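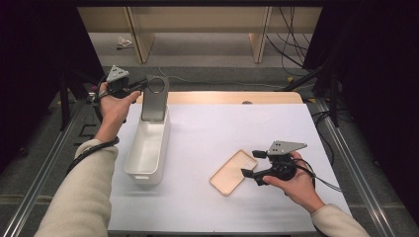 **From:** Celina Wilczyńska
**To:** storage list
**Subject:** Re: [storage] Phone cases: upright or flat in the long bins?

Eugeniusz Bielecka wrote:

> We have 700 loose cases to shelve before the Butia stock arrives, and the old drawers are gone. Jolanta wants them flat, stacked by model. I would prefer them on edge in the long white bins, but the last time we tried that the front ones slid down and we ended up with a fan of cases lying on each other. Is there a fill order that works? Also, do the labels go on the bin or on the case?
>
> Eugeniusz

Upright, in the long bins. Flat stacks are fine until someone needs the fourth one down. Details follow, in the order you will need them.

## Bin orientation

Set the bin lengthwise on the table with the handle slot toward you. The slot end stays the front from then on, both on the table and on the shelf. If half of the bins go in the other way around, the fill order below is useless.

## Fill order

1. Put down a sheet of paper first. The cases lie on it while they wait, and grit from the table stays off the soft-touch finishes.
2. Lay the next case flat beside the bin. Check the camera cutout against the model list before it goes in. Two of the Skurar models differ only there.
3. Start at the back wall of the bin, opposite the slot. The first item stands on its short side against that wall, with the upper part above the rim so it can be lifted out by the top edge.
4. Work forward. Each case leans on the one behind it.
5. Stop at 15. More will fit, but then the row has to be pried apart to get one out.

Your sliding problem sounds like a row started from the front. A partly filled bin needs a block in front of the last case. A folded strip of cardboard, 100 mm high, is enough.

## Table layout

Keep the box on the far side of the table and do the checking and sorting on the near side. On a plain white top a tan case is easy to find. A white one is not, which is the other argument for the paper. I sort the clear and white Ginitine cases last for that reason.

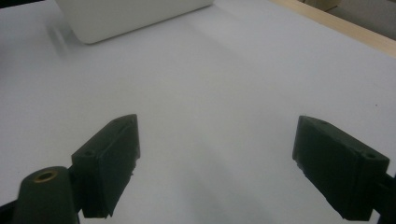 ## Labels

On the bin, front end, beside the slot and not across it. Model on the first line, color on the second. Nothing on the case itself; the adhesive left a mark on the matte Wieczorek ones and Wojciech spent an afternoon with a cloth.

## Open points

- Magnetic cases: I keep these in separate bins. Baoshan Guo reported that mixed rows cling together and come out in pairs. I have not tested it with the thicker models.
- Folio covers: these do not stand well at any fill level. Flat, 2 to a stack, as Jolanta suggests.
- Shelf depth: measure before ordering more bins. Mine overhang slightly on the upper shelves.

I can bring my spare bins over in April if you want to try a row before committing all of the stock. Please send me the model list in its current state; my copy still has the discontinued Skurar sizes in it.

Celina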